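Section 4: Mounting and Levelling the Gornine Benchtop Record Cleaner

Before you start

You should have finished Section 3, in which the Gornine came out of its box and you discovered how much foam one carton can hold. Keep the foam. If the unit ever has to come back to us, it needs to travel in the same coffin it arrived in.

This section covers choosing a spot, levelling the chassis, fitting the platter and filling the tank. Set aside an evening the first time. Customers who tell us they did it in five minutes are usually the same customers who write in about a puddle.

You will need:
The hex key from the accessories bag
A small spirit level (a phone app will do if your phone's camera bump lets it lie flat, and it won't)
A tea towel you don't love
Distilled water, not tap water
One record you wouldn't mind hearing less of

4.1 Choosing a spot

1. Pick a surface that can carry the machine with a full tank. A sideboard or a proper workbench is fine. A card table is a card table.

2. Leave enough room behind the chassis for the drain hose to run downhill without a kink. The hose has no pump. It relies on gravity, and gravity is not covered by the warranty.

3. Keep the cleaner off the same shelf as your turntable. The vacuum motor is not quiet, and your stylus will hear all of it.

4. Plug straight into a wall outlet. If you must use a power board, put it higher than the tank.

CAUTION: Do not place the unit on carpet. The cooling vents are underneath, and shag pile is an excellent insulator.

Note for owners of the older Lonex stand: the bolt pattern is different. Areti Kyriakidis in our parts department can post you an adaptor plate. Please do not drill your own holes. We have seen the photographs.

4.2 Levelling the chassis

The platter floats on a thin film bearing and is fussy about level. A small tilt sends fluid toward one edge of the record, where it collects, thinks about its options and goes over the side onto the label.

1. Set the chassis down with the platter off and the lid removed.

2. Lay the spirit level across the bearing housing, left to right. Turn the two front feet until the bubble is centred. Clockwise raises the corner. It seems backwards to everyone.

3. Turn the spirit level to point front to back and adjust the rear feet.

4. Go back and check left to right again, as it will have moved.

5. Repeat until you are satisfied or it is bedtime.

6. Tighten the lock nut on each foot by hand, then a quarter turn with the hex key's flat end. Any further and you will be talking to Areti again.

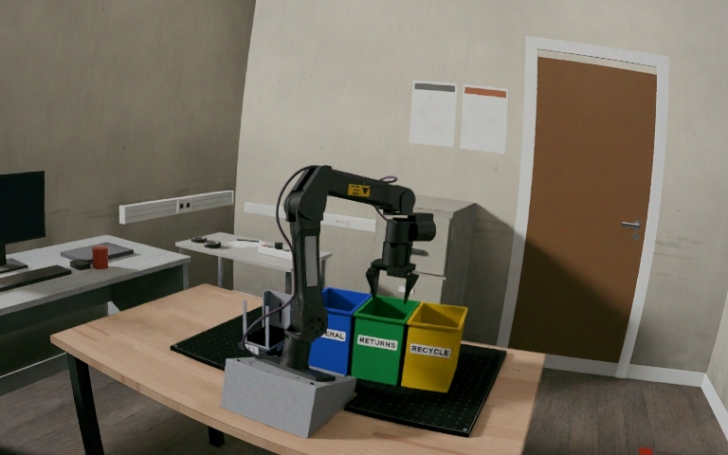

If the bubble drifts once the nuts are tight, the surface is flexing and no amount of foot-twiddling will cure it. Move the unit closer to a leg of the bench, or put a stone paver underneath. Iraklis Papadakis, who wrote the first edition of this manual, recommended a slab of kitchen benchtop from a salvage yard. It works very well and weighs about the same as regret.

4.3 Fitting the platter

1. Wipe the spindle with a dry corner of the tea towel.

2. Put one drop of the supplied oil in the bearing well. One. The bottle holds a lifetime's worth and is not a challenge.

3. Lower the platter onto the spindle with both hands and let go. It will sink slowly as the trapped air escapes. Don't push. If it's still sitting high after a cup of tea, lift it off and check for packing foam in the well.

4. Spin the platter gently by hand. It should coast without scraping. A faint hiss is normal. A noise like a fork in a blender is not.

5. Fit the label clamp, rubber side down. The rubber side is the soft one, and we mention it only because of the volume of mail.

4.4 Filling the tank

1. Confirm that the drain tap is closed. The handle points across the hose when closed and along it when open.

2. Now look at the drain tap.

3. Pour in distilled water to the lower line, then add one capful of Ferine concentrate. Top up with water to the upper line, which is 80 mm from the tank floor if the printing has worn off.

4. Replace the filler cap and wipe up whatever you spilled.

CAUTION: Never use dish soap, methylated spirits or window cleaner. Shellac 78s dissolve in alcohol. They do it quickly and there is no undo.

Note: Mixed fluid keeps for one month in the tank. After that it develops a smell, and eventually a colour.

4.5 First run

1. Put your expendable record on the platter and tighten the clamp until it's snug.

2. Switch on at the rear, then press WASH. The motor takes a moment to get up to speed.

3. Lower the brush. Fluid should spread evenly across the grooves and stop short of the label. If it heads for one side, return to 4.2 with our sympathies.

4. Press DRY and swing the vacuum wand over. Let it run for two full rotations. More than that builds up static, and the record will pick up every bit of fluff in the house on its way back to the sleeve.

5. Flip the record and do the other side. People forget.

Error codes you may meet at this stage:

E5: Lid open or lid switch out of place. Close the lid. Close it again with feeling.

E93: Tank low. Also shown when the tank is full but the float is stuck. Tap the side of the tank.

E196: Motor overheated. Switch off, check for carpet, and wait an hour before you try again.

If none of that helps, write to Aaliyah Kennedy at the service desk with your serial number, which is on the plate beneath the chassis. Please drain the tank before turning the machine over to read it.

Continue to Section 5: Routine Care and Brush Replacement.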